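Keeping a Household Inventory
August 15, 2020

The Tiltstead residence has maintained a written household inventory since December. The purpose is modest: to know what is owned, where it is stored and when it should be replaced. The register presently holds 477 entries, arranged by room and reviewed one room at a time.

Small goods present the greatest difficulty. Cloths, packages and items awaiting a permanent place are entered under a general heading – "table" – until they are assigned to a shelf.
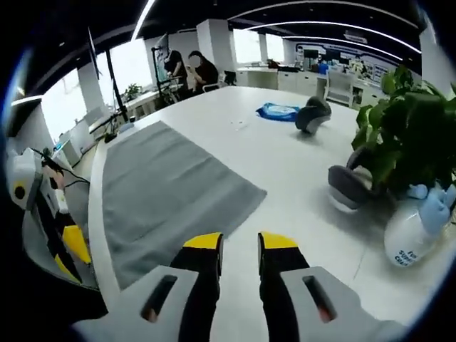

Rules for Entries

Each entry records the item, its location and the date of the last review. Purchases are entered within 3 days. Items untouched for a full year are marked for donation, with the exception of tools and winter clothing.

Receipts are retained in a separate binder, supplied by Areck, with eight dividers. Warranty papers are filed behind the receipt to which they belong. The next review will cover the hall closet and the linen shelves.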